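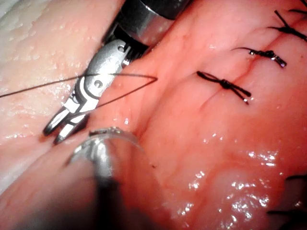 Matching thread is the wrong default for repairing canvas, and repair shops should stop offering it unless the customer asks. The usual argument for it is appearance. A tan awning gets tan thread, a green tent gets green thread, and the repair disappears at arm's length. It also disappears for whoever has to inspect the awning next season. Other trades that sew treat thread as something to be found again. Suture thread is the familiar case: a thin black line over moist tissue, readable even where it doubles back on itself in a narrow V. Canvas work has the same need and mostly ignores it.

I repaired awnings, tarps and tents at Plemia for six years. Most jobs that came back had failed at an earlier repair or next to one. On a matched seam the first task is to establish which stitches are original. The factory seam on a typical awning is a double row of lockstitch at a fixed length. A hand repair tries to copy it and often copies it well. To separate the two, you turn the panel over, look for a change in tension on the bobbin side, and feel for the backtack. In poor light this can take longer than the sewing.

With contrasting thread the same check is done by looking. The edges of the repair are known, so the technician can start the new row in sound cloth and overlap the old one by the proper amount. If the repair has to come out, the seam ripper goes to the right thread. Cut factory stitches are a common and avoidable source of extra work, and they are seldom written on the ticket.

Krum Đorđević, who ran the bench next to mine, kept the opposite view and still does. His position is that a customer who sees a white line across a brown tarp will assume the cheapest thread was used. He is right about some customers. We tried it one February on the rental tents, where the owner of the tents was also the owner of the shop and no one had to be persuaded. Every corner patch went on in orange polyester. At the end of the season we pulled three patches for inspection, and each was found from the far end of the table. Krum called it ugly and used it on the rentals anyway. 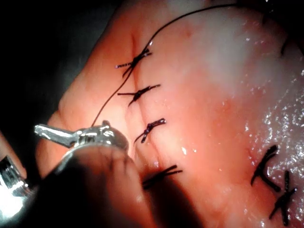 The second objection is technical and deserves more attention. Dyes differ in how they hold up to sunlight, and a bright thread chosen for visibility may be weaker after a few summers than the dull one it replaced. This is a purchasing problem. Buy solution-dyed polyester, in which the color is added before the fiber is formed, and check the published outdoor rating for the exact shade. The Murner chart we used listed ratings by thread weight only, so we hung our own test loops on the south wall. We lost one shade of yellow that way and dropped it.

Thread should also contrast in one direction only. A shop that uses four colors for four technicians has a record of who sewed what, which is useful to the shop and useless to anyone else. One color for all repairs is better. If a second round is needed, use a second color and write both on a label sewn inside the hem, with the year. Raluca Cârstea at Gestov has labeled her sail covers like this for a long time, and I took the practice from her.

There are places where I would still match. Dress uniforms, theater drapes and anything seen close up by people who paid for the view can have matched thread, provided the label is there. Load-bearing seams should not, and that includes the ridge, the corners and any webbing attachment. If the thread has to hold weight, the inspector should be able to find it.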